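Trolleck user forum > Good practice > Cable rules for hand-held grippers

fencepost55
We're rewriting our bench rules at Collton. The draft says all gripper cables must be clipped to the operator's forearm before a session starts. Does anyone else do this? The Werkgate template only says "manage trailing leads".

marl_k
We tried it and dropped it. With the cable clipped to your arm, a snag pulls you and the gripper together. Ours hang free over the table edge, and the rule is that you stay seated while holding them.

oddsocket
Disagree with marl_k. Free cables are fine until someone wheels a chair over them. Clip them, but use a clip that lets go under load.

fencepost55
What about mains on the bench? The draft bans it during sessions.

marl_k
Depends what the task is. If people are practising with plugs and adapters you need a power strip in front of them. Ours must be isolated at the wall first, and it's on the checklist.

tinribs
We follow the Fothergill sheet, issue 2. It has a page on the bench and hardly anything on the floor, so we wrote our own floor section.

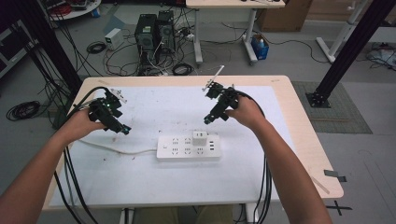 Two grippers in hand, cables over the table edges, power strip on the sheet.

oddsocket
See the leads on the floor by the towers? I'd want those in a cover before I argued about forearm clips.

tinribs
Fair point on the floor. I still wouldn't clip to the arm.

fencepost55
Thanks all. I'll make the clip optional, quick release only, and add a line on floor leads. The mains ban stays in until our safety lead has read this.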